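Conditz Plate Subset, re-annotation and re-run notes

Last edited Sat 26 November

What this is

A relabeled copy of the plate-racking episodes from the Conditz kitchen data, plus the scripts we used to re-run the Zolura policy on them. Zolura is the method that claims to learn slot placement from head camera video without force sensing. We wanted to know how much of that claim survives a stricter definition of success. Less than we'd hoped.

Contents

3901 episodes before filtering. 177 held out for testing, none of them used for tuning. Labels are one row per episode: grasp, approach, slot contact, release, final pose.

What we changed

The original labels mark success when the gripper opens over the rack. A plate leaning on a divider passes. So does a plate that slides out a second later. We require the plate to stay in a slot for 30 frames after release.

Under the old rule the policy passes 103 of the 177 test episodes. We are not publishing a single number for the new rule yet. Two labelers disagreed too often on the leaning cases, and we don't trust an average of two people guessing.

Known problems

Many frames are soft. Thin rack wires blur first, and they are the part you need to see to judge slot contact.

The Bataineh baseline was trained on a different rack. Treat any comparison with it as weak.

All test episodes come from the Rudlow kitchen. "Generalizes to new kitchens" is not something this split can show, whatever the abstract says.

A second plate in the rack may give the policy an easy alignment cue. We haven't separated those episodes out. A still with one plate in the gripper and another already in the rack:
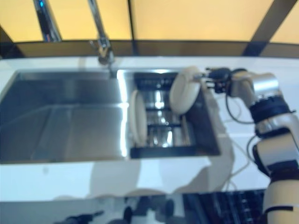
Use and license

Research use only. Please say which success rule you used when you report results.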